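Speaker notes -- Session 6, "Pattern and Surface in the Shared Workroom"
Speaker: Rianne Van Hecke, Preneo

Slide 1. Welcome the audience and thank Kristof Schouten for the introduction. The session lasts 50 minutes, with 10 reserved for discussion. Please hold questions until then.

Slide 2. Remind the audience of the brief given to us in May. Jivska asked for wall coverings with a strong character for small work areas, to be used alongside plain, hard-wearing tabletops. Our first proposal, Pastico, was a pale stripe and was judged too timid. The second, Nilsuwan, is the subject of this talk.

Slide 3. Allow time for the audience to look before speaking.
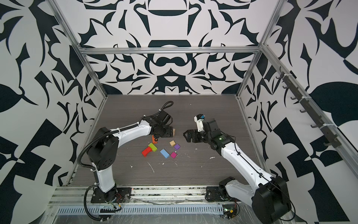 Slide 3: Black-and-white patterned walls around a grey wood-grain tabletop, with small blocks.

Draw attention to the back wall first. The design is close to symmetrical, with a dark horizontal band and rounded shapes near the centre. The side walls take up the same motif at a larger and looser scale -- leaf-like curves, scrolls, angular shards. Mention the black triangles low down on either side, which give the pattern its weight. The tabletop is deliberately quiet.

Slide 4. Summarise the comments received. Of 13 written responses, roughly half found the contrast tiring over a full morning. State this plainly. The side walls drew most of the criticism, and a smaller repeat is under review.

Slide 5. Samples are on the table by the door -- kindly return them before lunch. Hand over to Kristof Schouten for discussion.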